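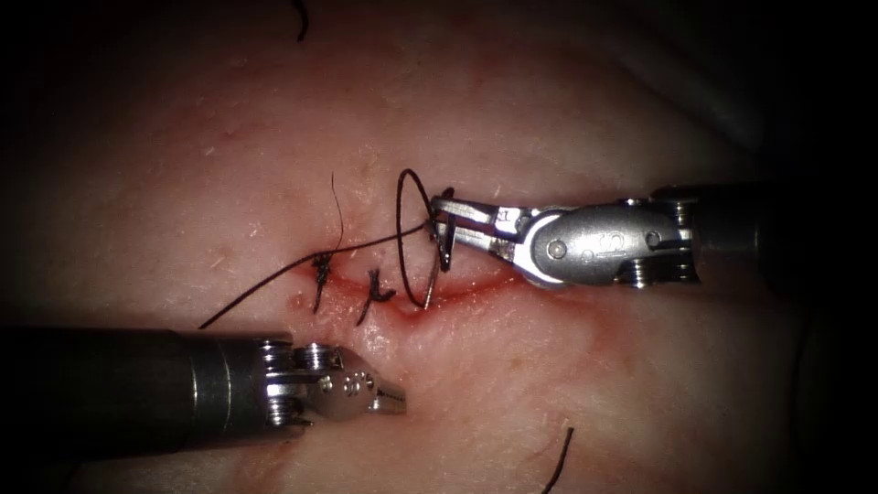
I bought the Vireck mending kit in January, after the lining of my favorite winter coat finally gave up, and I've been sewing with it most evenings ever since. My grandmother mended everything in matching thread, bless her, and I never could see what she was doing. Dark stitches on something pale, like the ones partly closing that red incision, are so much easier to follow, and that's how I'd tell any beginner to practice. The kit gives you a nice big spool of black for it.

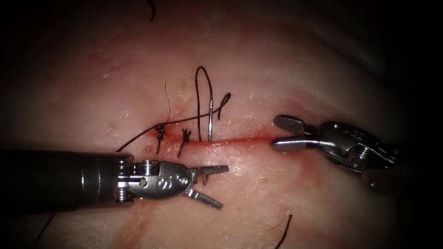

What's in the tin

Needles in a felt book, four spools, a thimble, beeswax and a little booklet by Prasetyo Ginting, who writes as if he's sitting next to you on the couch. The needles are lovely - smooth, sharp and easy to thread, even for my tired eyes. 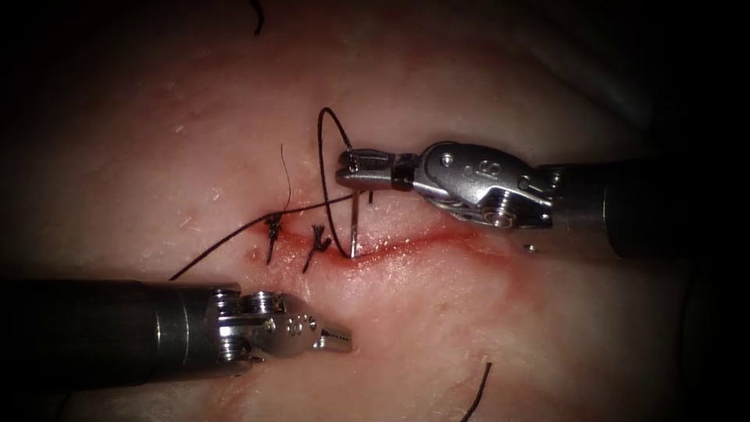 The thimble I liked less. It's made for a bigger finger than mine, and I went back to my old one by the second evening. The beeswax, though, is wonderful, and one pass takes most of the curl out of the thread.
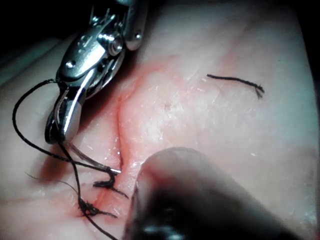 Thread length is where I always go wrong, and the booklet is firm about it: 19 inches and no more. I cut mine far too long to save on threading, and then it catches on whatever is closest. That long black thread wrapped around the metal jaws and hanging down is very much how mine looks around my scissors! Shorter lengths cured me, mostly, and I'd happily buy the kit again.

Comments

Tomás Hennessy: Does the wax leave marks on silk?

Rollar: Same trouble with the thimble. Love the needles.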